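Clurkholm Tidy Rooms – progress report to the Prukard fund, August 2021

Dear Ivars Šimkus, 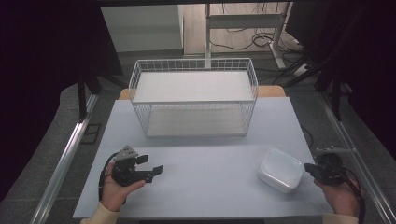
I promised you a proper update once the first batch of baskets was in, and they're in! They came from Hilell in three deliveries, the last one a week later than agreed, but all of them arrived and only two had to go back (bent rims, and Hilell swapped them without any fuss). So let me go through where we are, what we've spent, and the one thing I'd like your okay on before we order more.

You'll remember that the plan from February was to fit out shared storage for the 12 hobby rooms on the ground floor, with open baskets in place of the cardboard boxes people had been stacking up for years. We looked at solid plastic tubs first. They were cheaper, and I had more or less made up my mind, until Kristaps Toom borrowed one from the Tello shop and filled it with knitting things and we all stood there guessing what was in it. With the white wire mesh you can see what you've got from any side, and that settled it for the whole group.

The rectangular ones are the best of the lot. They have a flat rim all the way around, so they're easy on the fingers when you lift them, and the straight bars don't snag yarn nearly as much as the crisscross kind we tried in the sewing room. We put a pale sheet in the bottom so that pencils and buttons don't drop through, and a white panel goes in higher up as a kind of shelf. The panel was Kristaps's idea. Small things go on top where you can grab them, and the bulky stuff stays underneath. I was doubtful about it (I thought people would just pile everything on the panel and forget the space below, and to be fair the model builders did exactly that for a month), but most rooms have gotten the hang of it.

Now for numbers. We ordered 44 baskets, and every room has at least two. The painting room took five, which was more than their share, but they gave up a whole cupboard in return and the ceramics people were delighted to get it. The bottom sheets we cut ourselves from one big roll, and that saved us enough to cover the labels. The panels were the expensive part. Hilell's own panels fit perfectly, while the ones we had made locally came out a hair too wide and had to be trimmed by hand over two long evenings. I would pay for the proper ones next time and I'd like to say so plainly, as I was the one who pushed for the local ones!

Sorting out what goes into the baskets has been slower. We set aside 60 hours for it in the application and we've used nearly all of them with three rooms still to do. The music room alone ate up a good chunk, mostly sheet music that belonged to a choir that stopped meeting long ago. We offered it around, a school took half, and the rest is in my hallway until somebody decides. The sorting goes best on a big bare table, with one basket at a time and everything out of it before anything goes back in. When we let people sort straight from basket to basket they simply moved the muddle along. Kristaps now runs those sessions and he's firmer than I am – nobody gets a second basket until the first one has a label on it.

Labels, by the way, are still a sore point. The card ones we tied on in spring curl up and fall off the bars, and the stick-on ones don't have anything flat to stick to apart from the rim. We've been trying little clip-on tags from the Tello shop in two rooms. They hold well so far, but the writing space is tiny and a couple of our older members have told me so several times over. I'll know more by the next report.

What's behind schedule: the three rooms I mentioned, the shelving in the corridor (the fitter has moved our date twice) and the little printed guide on how to pack a basket. The guide is written but it's too long, four pages at the moment, and I'd like to get it onto one sheet that can hang by the door.

What's ahead: the ceramics room, which wasn't supposed to start until the fall and is already finished, and the swap shelf, where people leave things they've sorted out and don't want. It fills up and empties again every week and I've brought home two cake tins and a lamp from it myself.

And so to my request. There is a little money left over from the basket budget and I'd like to move it across to panels, so that we can replace the trimmed ones in the rooms that use them hardest. It wouldn't change the total. If you're fine with that, a short reply is all I need and I'll place the order with Hilell right away, as their delivery takes a while. I'll send the receipts for all three deliveries separately, along with the credit note for the two that went back.

Do come by and see the rooms if you're ever over this way. The kettle is in the painting room these days.

Warm regards from all of us at Clurkholm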